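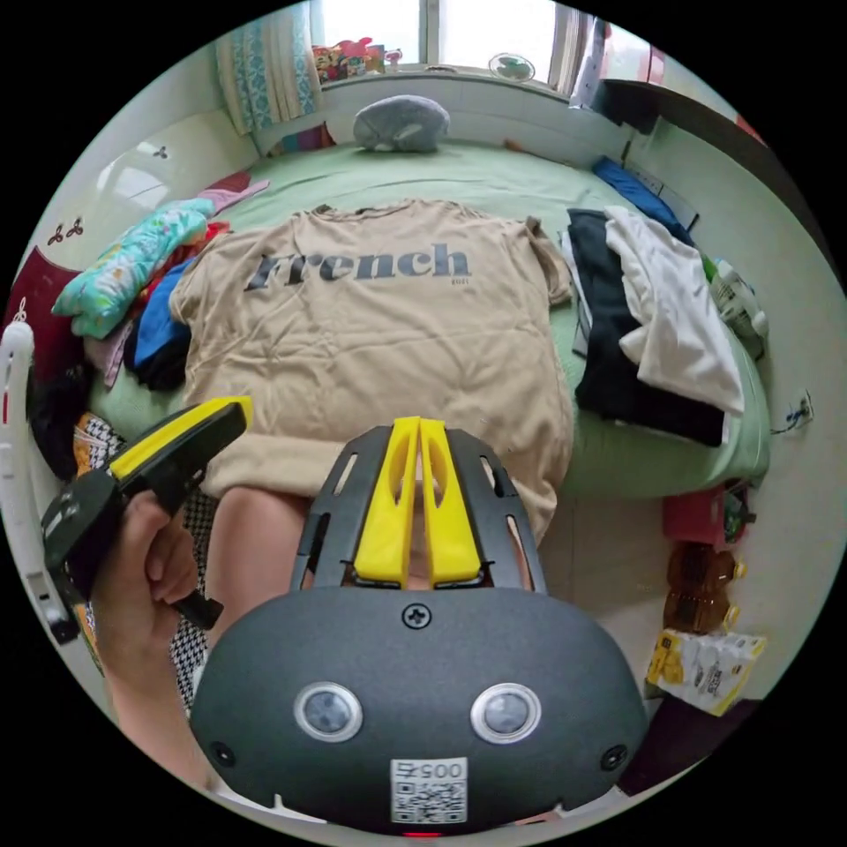 Living small: Lempi Kokkonen on folding, sorting and the use of a made bed

Rantala Residents' Bulletin, 6 July 2024

Lempi Kokkonen has advised the residents of Rantala on household matters for six years. Her sessions on clothing care, held in the smaller bedrooms of the residence, are now offered to every new tenant as part of the induction programme.

The bulletin met Ms Kokkonen to discuss what she teaches and how the sessions will change in September.

Most tenants arrive with more clothing than their rooms were designed to hold. The bedrooms in the Hisura wing have one wardrobe and a chest with shallow drawers, and the bed is the only flat surface of any size. Ms Kokkonen begins there.

"Make the bed first," she said. "Pull the sheet tight and put the pillow up at the far end. You then have a table, and a good one. People try to fold on their knees or against their chest and wonder why the sleeves never match."

The T-shirt is the first garment she covers. She asks residents to lay it out fully, with the neckline away from them and both sleeves opened to the sides, and to smooth it from the collar down before making any fold.

"If the hem hangs over the edge of the mattress a little, leave it," she said. "What matters is that the shoulders are level. Then one side comes in, then the other, and the bottom comes up to meet the collar. I like the folded shirt to stand on its own edge in the drawer."

Printed shirts receive separate treatment. Ms Kokkonen recommends folding so that some of the lettering remains on the outside, which allows the owner to find a particular shirt without lifting the others. She advises against pressing a hot iron directly on a print and prefers to turn the garment inside out.

Asked how long the work should take, she was reluctant to set a target. A full drawer in the Hisura rooms holds 18 shirts when they are stored upright, and she allows 20 minutes for a beginner to fill one. "Speed comes by itself," she said. "I would sooner see six shirts done properly."

Windowsills were also discussed. The residence does not restrict what tenants keep on them, and Ms Kokkonen sees no need for it to do so. "A sill is where people put the things they are fond of — and the fan, in summer. Dust it once a week and keep the curtain clear of the fan. I have no other rules."

From September the sessions will be extended to the Vultden building, where 23 rooms are due to be let. Bedding and winter coats will be added to the programme. Tenants wishing to attend should give their name at the Rantala office.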